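Masking the hand out of the wrist view: results on Rovlow

13/09/2020

I have finally finished the masking comparison I mentioned in the last post, so these are the numbers and the parts of the method that changed along the way.

The question was narrow. Our wrist view always contains a good deal of the robot itself. The policy sees its own fingers and arm in nearly every input, and whatever we wrap them in. Bořivoj Sýkora argued in the spring that this was harmless, as the robot's own parts are a fixed background and the network should learn to ignore them. My suspicion was that the background isn't fixed at all. Coverings get replaced, plastic creases differently each time, and highlights move with the wrist. A network trained on one wrapping might be reading the wrapping.

Set-up

The training set is 2,000 demonstrations collected on Rovlow, the same set as before. The task is also the same: bring the hand to a named item in a drawer or shallow box on the floor, close, and lift. I trained 2 policies with identical settings. The first gets the raw wrist view. The second gets the same view with everything belonging to the robot painted a flat grey.

The masks come from Girkeo, our small segmentation tool. I labelled 347 views by hand, trained on those, and ran the result over the rest. Labelling took most of a week. The rule I settled on was that anything attached to the robot counts as robot, coverings included. Earlier I had labelled only the rigid parts and left the plastic out, and that version was poor. Clear wrap was the worst case. The segmenter wanted to call it background wherever a highlight broke up the surface, so the mask came out with holes along the back of the hand.

Joint angles could in principle give the mask directly from the model of the arm. I tried this first. It works for bare links and fails for anything taped on, because the model doesn't know about the tape. It also drifts by a few pixels when the wrist calibration is stale, and a few pixels at the fingertips is enough to uncover an edge the policy can latch on to.

Testing

Each policy was run in 4 conditions: the wrapping used in training, fresh wrapping of the same kind, wrapping of a different colour, and no wrapping. Item positions were drawn from one list shared by both policies. I reset the drawer contents by hand from a printed layout, so there is some placement error, but it is the same for both.

Results

With the training wrapping, the raw policy was slightly better. I expected a tie. My reading is that the mask removes some useful information on where the fingers are relative to the item, and the joint readings don't fully replace it.

With fresh wrapping of the same kind, the order reversed by a small margin. With a different colour, the raw policy fell apart. It would start the approach correctly, then stall above the drawer and make small corrections until the time limit. The masked policy lost very little. With no wrapping the pattern was similar, though less severe.
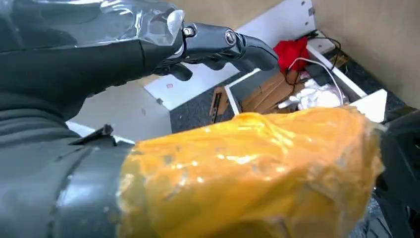

Jagadeesh Nambiar wrote back after reading the draft that a flat grey mask may be hiding a second effect: the outline of the mask still tells the policy what shape the covering is, so a bulkier wrapping could break it in the same way a new colour breaks the raw one. He suggested random dilation of the mask during training.

I think he is right, and none of my four conditions tests for it. The wrappings differed in colour and creasing but had much the same bulk. I have started a run with the mask edge grown by a random amount per demonstration, keeping the segmenter as it is.

Two smaller notes. Filling with random noise in place of grey made training slower and gave no gain at test time. Filling with the mean colour of the unmasked region was worse than grey, probably because it changes from view to view and so carries information of its own.

The mask adds a short delay per step. On Rovlow this fits inside the control period. On Pruria it does not, and I will need a smaller segmenter before repeating any of this there.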